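Small arm for the teaching kitchen lab: what would you spend on?
Started April 2023

direr_dan
Right, we've got the go-ahead for a proper budget! The arm itself is sorted, so what's left is everything that goes round it: grippers, spares, trays, lights. I've got a list with 151 lines on it (I know, I know) and it has to come down before Precious Policarpio signs it off. I'd love to hear what you'd buy first and what you'd leave until next year.

Rellodmont
Oh brilliant, well done! Spare fingers. Buy them before anything else, two sets if you can stretch to it. We waited six weeks for ours in March and the arm just sat there.

perkis_fan
Don't agree, sorry. Fingers you can print. I'd put the money into lighting and do it early, as everything you teach the camera afterwards depends on it.

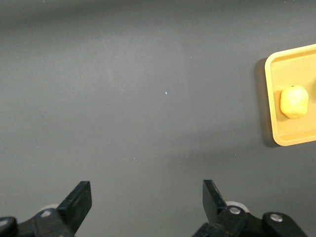 direr_dan
My biggest worry is the trays and the surfaces, because they look cheap on the list and then you need them at every station. I'm keen on plain colours all round. I'd been set on yellow-orange trays like that one, but a pale yellow fruit doesn't stand out much in it, so now I'm wondering about blue for half the order. The matt grey top I'd buy again tomorrow! Has anyone mixed tray colours?

Long_7
We mix them and it's great, go for it. Keep the size the same though, or you'll be redoing your pick positions all summer. And ask for the 200 pack price even if you want fewer, ours came down a fair bit.

Rellodmont
Still saying fingers. Printed ones flexed on anything heavier than a plum.

perkis_fan
Depends what you print them in. Ours are fine on apples and the odd lemon.

direr_dan
Fine, one bought set and one printed, and I'll report back. Lights stay on the list. Long_7, which supplier was that?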